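Cahier d'atelier – sutures, salle du fond
23 août 2025

Bon, je reprends le cahier là où je l'avais laissé, c'est-à-dire au milieu d'une phrase sur les coussinets trop secs. Je ne me souviens plus de la fin de la phrase. On fera sans.

Tissu du jour : les blocs pâles du second carton Fidenville. Je les avais sortis du froid hier soir et laissés au frigo toute la nuit dans leur sachet, et ce matin ils étaient bien souples, un peu collants sous le gant. Consuelo Palacios préfère les travailler à peine sortis, quand ils tiennent encore tout seuls. Moi je trouve que le fil déchire davantage à ce moment-là. On s'est chamaillées là-dessus pendant tout le café et on n'a pas tranché, donc je note les deux avis et je continue à ma façon quand c'est moi qui prépare !

Préparation des incisions : lame neuve à chaque bloc, un seul passage, sans scier. J'insiste parce que j'ai retrouvé dans le bac un bloc de la semaine passée avec des bords en dentelle, impossible à rapprocher proprement. Si la lame accroche, on la change et on recommence ailleurs sur le bloc, il y a de la place. Ensuite le faux sang. J'ai pris le mélange Dafis, un peu épaissi – je le trouvais trop fluide la dernière fois, il filait sur les côtés avant même qu'on ait attrapé l'aiguille. Une goutte au bout de la pipette, on suit la fente, on attend un peu, on tamponne. Ne pas frotter, ça étale tout et après on ne voit plus les berges.

Lot de mélange ouvert : flacon 321. Je l'ai marqué au feutre sur le bouchon et aussi sur le côté, vu que les bouchons se promènent.

Fils : il me reste 96 sachets toutes références confondues, j'ai fait l'inventaire en arrivant. Ça paraît beaucoup et ça ne l'est pas du tout, au rythme où on va il faudra repasser commande chez Zidel avant septembre. Je note aussi que 16 de ces sachets ont un coin décollé. Ils sont dans la boîte à part, pour s'entraîner aux nœuds sur l'éponge, surtout pas pour les séries.

Ce que je voulais regarder aujourd'hui, c'est la régularité des points séparés. Pas la vitesse, j'ai rangé le chrono dans le tiroir et j'ai dit à Consuelo de ne pas le ressortir (elle l'a cherché quand même, je l'ai vue). Mes questions, en vrac : est-ce qu'on prend la même distance au bord des deux côtés ? Est-ce qu'on serre trop le premier nœud, comme toujours, par nervosité ? Et est-ce qu'on coupe les brins à une longueur à peu près décente ?

Pour le serrage, j'ai une astuce qui vaut ce qu'elle vaut : je regarde la surface du tissu et j'oublie le fil. Si un bourrelet se forme, c'est trop. Si je peux encore glisser la pointe d'une pince entre les deux berges, pas assez. Entre les deux il y a une zone confortable, assez large finalement, et les débutants s'y retrouvent vite si on leur montre deux ou trois fois les extrêmes exprès. J'ai fait un bloc « raté » dans ce but, un bout trop serré, un bout trop lâche, il est au frigo, étage du bas, dans la boîte Ivness à couvercle gris. Merci de ne pas le jeter.

Autre chose, la lumière. La lampe de gauche fait des reflets terribles dès que le tissu est bien humide, et le fil clair se perd complètement dedans. J'ai baissé le bras de la lampe et mis un calque devant. C'est mieux, un peu jaune, mais mieux. À refaire proprement avec un vrai diffuseur quand quelqu'un aura le courage d'aller en acheter un.

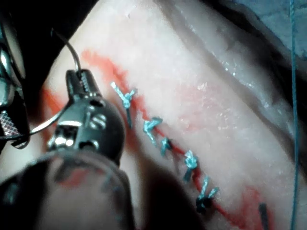
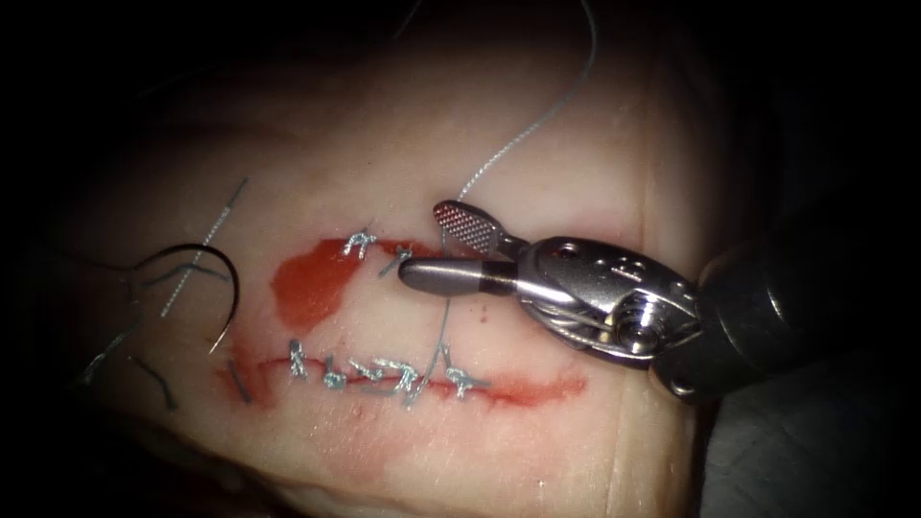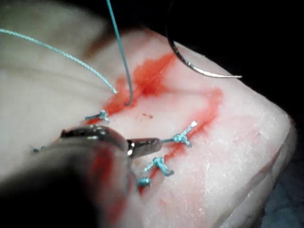 Points séparés sur incision, tissu pâle.

Pour la longueur des brins, je propose qu'on arrête de discuter et qu'on se fixe une règle commune, quitte à la changer ensuite. Mon idée : assez long pour qu'on puisse reprendre le nœud à la pince, assez court pour que le brin ne vienne pas se coucher sur le point voisin. Le fil turquoise est parfait pour en juger, tout ressort sur le pâle : un des nœuds garde un long brin qui part vers le haut à droite et finit effiloché, blanchâtre au bout, alors que le brin d'en face est bien plus court. C'est exactement le genre de différence que je voudrais qu'on évite. Avec le fil gris argenté c'est plus dur à lire, il faut se pencher, et je me demande si on ne devrait pas le garder pour celles et ceux qui ont déjà la main. Pour démarrer, de la couleur, franchement. On a assez de choses à surveiller sans devoir en plus chercher son fil !

Consuelo voudrait qu'on essaie aussi un surjet sur les incisions longues. Pourquoi pas, mais je demande d'abord une série complète en points séparés, sinon on mélange tout et je ne saurai plus quoi comparer avec quoi. J'ai prévu 18 blocs pour cette série. Il faut les sortir du froid la veille, pas tous en même temps, le frigo est déjà plein de boîtes et de yaourts.

Sur l'aiguille : la reprendre toujours au même endroit de la courbe, et suivre l'arrondi avec le poignet. Je me le répète à moi-même autant qu'aux autres. Dès que je fatigue je pousse tout droit, le tissu se soulève et le trou s'agrandit. Quand ça arrive, pause, un verre d'eau, on revient après.

Nettoyage : le mélange Dafis part à l'eau froide avec une goutte de savon, à condition de ne pas le laisser sécher sur le plateau (la tache près de l'évier, c'est moi, je m'en occupe). Aiguilles au collecteur, comptées avant et après. Les blocs terminés vont dans les sachets doubles, avec la référence du fil écrite dessus.

À faire :
– commander du fil Zidel, turquoise en priorité
– trouver un diffuseur pour la lampe de gauche
– écrire la règle des brins sur une fiche et la scotcher au-dessus du plan de travail
– demander à Consuelo où elle a mis les petites pipettes, je n'en trouve plus que des grosses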